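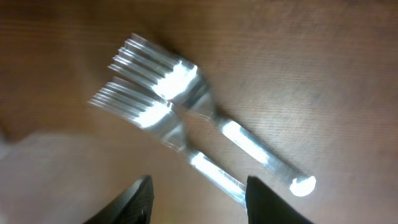 Keerthana Joseph wrote back to the first draft of this talk to say I was being unfair, that fans want health news about the stars they love and somebody will print it whether we do or not. Keep that in your heads, because I'm going to argue with her for the next while.

Slide 2. The Bellard story.
Start with the headline as it ran: "Rodel star rushed to hospital, shoot halted." Read it slowly. Then ask the room who the source is. Wait.
The source was "a person close to the production." The production had 300 people on it. Close to which part of it? Catering?
By the evening 8 sites had the story. I read them all. Two had changed the hospital. One had added a fainting spell. None had called the actor's office, and the office picks up. I tried.

Slide 3. What he said.
He had a dental appointment. He said so himself on May 22, 2018, in a short video, looking annoyed. Don't play the clip, the sound is terrible. Just quote the line about the tooth.
Pause here. People usually laugh. Then: how many of the 8 ran a correction? One, under a photo gallery.

Slide 4. "But it got people to care."
Divya Kurup made this case on a panel in January and made it well. She pointed to the get-well messages, 1,331 of them on the fan page. My trouble is that I don't know what that number tells us. Some were the same message pasted over and over. Several were selling phone cases.
(If Karthikeyan Iyengar is in the room he will bring up the Shetty wedding rumor. Let him. It's a better example than mine.)

Slide 5. Words I'd like to see less of.
"Reportedly." By whom?
"Speculated to be." Who's speculating, and did they see a chart?
"Fans are worried." They are now.
Skip "insiders" if short on time.

Slide 6. Back to Keerthana.
She's right that somebody will print it. I still don't see why it has to be us, before lunch, with no phone call. Sowmya Varghese sat on the Bellard story for two hours, got the office on the line and ran four dull, correct sentences. Put them up on the screen and leave them there.

Questions. Nisha Shukla has the microphone.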